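Teaching by hand: questions I keep getting

I'm Vinh Âu, and I look after the teaching side of Brellero, our home-tidying project. Last updated Apr 27, 2024.

Do I need to know how to code?

Nope! You hold the controller, you do the chore, and the software keeps the recording. I'd never written a line of anything when I started in January.

By hand or by remote, which should I pick?

By hand if you can reach the arm comfortably (it's so much easier to feel when a grip is right). I go remote for anything down on the floor, mostly to save my knees.

How many demos does one task take?

I start with 15 and see how the arm does. Picking up a plug took me 12 more after that, all from different angles, and I'd do it that way again.

Should I clean up the room first?

Please don't! A real home has cables on the tile and bags along the wall, and the arm has to learn to work around them. Move anything breakable and leave the rest.

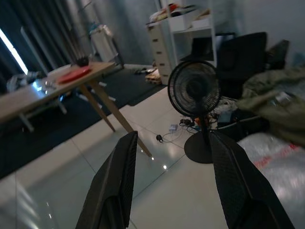
The one thing I do fuss over is the approach. Come in slowly with the fingers already open, stop for a beat, then close. If you rush it, the arm learns to rush too, and you'll be chasing plugs across the floor all afternoon.

What if I mess up halfway through?

Finish it if you can recover, and tag it "recovered" in Fukine. Those are some of my favorite recordings! If you drop the thing completely, hit discard and go again.

How long is a session?

I cap mine at 19 minutes. My hands get sloppy after that and it shows in the playback.

Where do the recordings go?

Into your own Fukine folder, until you press share.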